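How Sound Gets Around a Room

Sound is a movement of air. When an object shakes, it pushes the air next to it. That air pushes the air beyond it, and the push travels outward. Scientists call this a sound wave.

Pitch tells you how high or low a sound is. It depends on how fast the object shakes. Speed of shaking is measured in hertz, which means shakes per second. A note of 864 hertz is lower than a note of 1093 hertz. A note of 3000 hertz is much higher than both.

Size and shape matter too. A small bowl often rings at a higher pitch than a large bowl made of the same material. Thick walls also change the note – a thick bowl is stiffer and usually shakes faster.

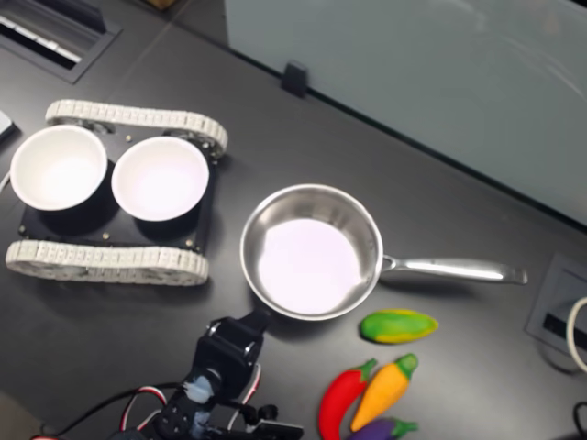

A reader in Tarkcombe asked why a bowl goes quiet when a hand is placed on it. Skin is soft. It takes in the energy of the shaking and turns it into a very small amount of heat. The bowl stops moving, so the air stops moving.

Hard walls send sound back into the room. Soft things such as curtains and rugs take some of it in. The swimming pool at Kidarside has tiled walls and a hard floor, so a shout there lasts longer than a shout in a bedroom.

Try it: tap a bowl with a spoon and listen. Add a little water and tap it again. The note drops, as the water makes the sides heavier and slower to shake.

Word to know: vibration – a fast back-and-forth movement.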